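Irnulcombe Community Kitchen
Progress report to the Mikuš Fund
March 30, 2023

Reporting officer: Radoslava Jireš

1. Meals and attendance

The kitchen served 1,344 meals in the reporting period, against a target of 1,200 in the grant agreement. Attendance was highest in February, when the school at Trumavberg was closed for heating repairs and families were referred to us by the district office. We added a second lunch sitting for the length of the closure and have kept it on Pultik Street, where demand has not fallen.

2. Cooking classes

The spring course opened with 15 places, all of them filled. Participants learn to plan a week of meals on a fixed budget, store food safely and cook from dried beans and grains. Two people left the course after finding work with evening hours — both have asked to join the fall group.

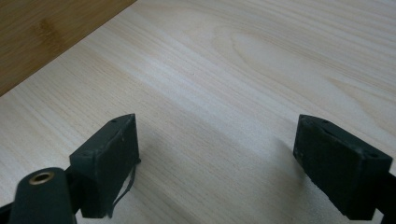
Attendance at the bread and soup sessions was better than at the sessions on budgeting. We propose to combine the two subjects, so that each recipe is costed by the group before it is cooked.

3. Spending

Spending is within the approved budget. An amount of $424 remains in the equipment line, and we request permission to move it to food purchases, where the price of oil and eggs has risen beyond our estimate.

4. Next period

The fall course will be advertised in June. A revised lunch schedule for Trumavberg will be sent to the Fund once the district confirms its bus times.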